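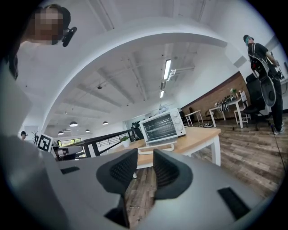
A white toaster oven with a glass door and three control knobs, on a light wooden tabletop in an open-plan workspace.

Toaster oven

Reading time: 3 minutes

A toaster oven is a small electric oven made to stand on a counter or table. It has a front door, usually glass, a removable rack or pair of racks, and heating elements above and below the food. It is used for toasting bread, reheating leftovers, and baking or broiling small amounts of food. Toaster ovens are common in homes, dormitories, and shared workplace kitchens where a full-size range is not practical.

Construction

The body is normally a folded steel box, painted or left bare, with an inner cavity and an air gap between the two walls. Most models use quartz or metal-sheathed elements. Quartz elements heat faster and glow visibly, while sheathed elements last longer and are easier to wipe down. The door is hinged at the bottom in most designs and opens by a handle that runs across its width. A crumb tray slides out from under the lower elements, either from the front or the back.

Capacity is given in liters or in slices of bread. The Makris compact, often found in office kitchens, holds 17 liters and draws 1,384 watts at full power. Larger ovens can hold a whole chicken or a 12-inch pizza.

Controls

Mechanical models have two to four knobs, most often on a panel to the right of the door. In the stacked layout the knobs are set one above another. A three-knob panel usually has temperature at the top, function in the middle, and the timer at the bottom, though the order varies by maker. The function knob selects the upper elements, the lower elements, or both. The timer is a spring-wound or motor-driven switch that cuts the power and rings a bell when it reaches zero. Many timers have to be turned past a certain mark before they will keep time properly, and the user then turns them back to the wanted setting.

Digital models replace the knobs with buttons and a display. The Arneck line kept a single dial for toast shade after moving its other settings to buttons.

Use in shared workplaces

Toaster ovens in offices and workshops are used mainly at lunch. In a survey of shared kitchens by Sumeya Araya and Callum Tennant, 49 workplaces were visited and 40 of them had a toaster oven. Reheating pizza and bread was the most frequent use, followed by melting cheese on sandwiches. The survey was published by Vukgate in a short handbook on kitchen layout for open-plan buildings.

The handbook recommends a separate outlet for the oven. A toaster oven and an electric kettle running together can trip a 15-amp circuit. It also advises against placing the oven directly under shelves or next to paper goods. Wooden tabletops are acceptable where the oven has feet that hold it clear of the surface, and a heat-resistant mat may be added.

Cleaning and care

The oven is unplugged and allowed to cool before cleaning. The racks and crumb tray are washed in warm soapy water and dried. The glass is wiped with a damp cloth, and baked-on grease can be loosened with baking soda paste. Elements should not be scrubbed or sprayed. Crumbs left in the tray are a common cause of smoke and can catch fire.

See also: Broiler; Convection oven; Countertop appliance; Toaster

Contact the editors | © Ustetura Reference | Back to top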